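Towels, towels, towels

25 January 2021

I have been waiting all month to write this one! January is when I go through the linen closet, shelf by shelf, and this year I finally got to the small towels – the face cloths and hand towels that live in a heap behind the bath sheets and fall on my head whenever I reach for a pillowcase.

My friend Frauke Vogler got me started. She folds everything into squares, and her shelves look so cheerful that I went home and pulled all of mine out the same evening. Thirds are what I grew up with (my aunt Ginette Morin would hear of nothing else), but squares stack so much better on a narrow shelf, and you can see every color at once.

So I cleared the white table, got out the tray and started with two favorites, the pink one and the white one.

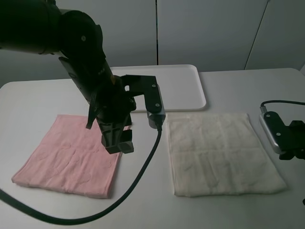
Pink and white, folded into squares, with the tray behind them.

I love that pink so much. It has a faint pattern of rounded shapes pressed into it, and folded flat it shows up just enough to be pretty. The edges never come out perfectly even on a soft towel and I have stopped fussing over it. Fold, smooth it with your palm, turn it, fold again. If a corner sticks out a little, tuck it under and carry on!

The white one is a bit more stubborn and likes to keep its creases. A good shake before folding helps, and so does doing it on a table instead of on the bed, where everything sinks.

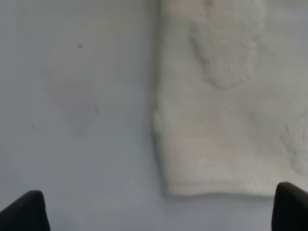

What I enjoy most about white towels is the texture. With no color to look at you start noticing the little loops and the raised pattern, and I always try to fold so that some of it ends up on top. The thick hem goes toward the back of the shelf, with the soft folded side facing out – that was Frauke's tip too, and it makes even a mixed stack look as if it belongs together.

Next up are the kitchen towels, four shelves down and in a terrible state. Dörte Rothe has promised to come over and help, and I've promised her plum cake. If you fold yours some other way, leave me a comment, I'd love to try it!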